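Zustis Home Care Help Desk
Ticket 235: Flat mop leaves gray streaks on pale floor
Status: Waiting for customer
Product: Trinurer flat mop, long handle

Customer wrote:
Hello, and thank you for picking this up so quickly. We have a very light floor in the big room at Istow, nearly white, and I do love it, but it shows everything. Since April the mop has been leaving dull gray bands that only come up when the sun gets low. I've washed the pad twice, used less soap (I was guilty of pouring, I admit it), and changed to the Abreu cleaner a neighbor swears by. Still bands! The handle also slips a little shorter while I push, which may or may not have anything to do with it.

Support replied:
Thank you for such a thorough note — it saves us both a round of questions. Bands like yours are usually leftover soap. Please try this before we talk about replacing anything:

Soak the pad in plain warm water for 30 minutes, with no softener.
Go over one small patch with clean water only, 2 passes, and let it dry.
Twist the handle collar until it stops, then lean on it gently.
Look at the patch again in low light.
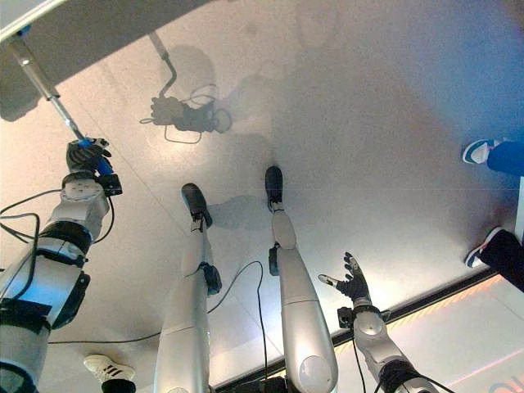 Light floors are unforgiving, and I say that as someone who put one in her own kitchen and has been chasing smears ever since. Do check that you're judging the residue and not a shadow, which is easily done on a floor this pale: the silver pole and the hand around its blue grip throw a dark shape there, with softer shadows lying around the legs. Step to the other side of your patch and look again. A shadow will move along with you, and a soap band will stay put.

Customer wrote:
Patch done, and it looks much better, I'm happy to say. The collar still creeps after a few minutes, though.

Support replied:
Wonderful news about the patch! I'm sending a new collar, part 12 on the sheet that came in the box. I'll leave the ticket open until you've had a chance to fit it.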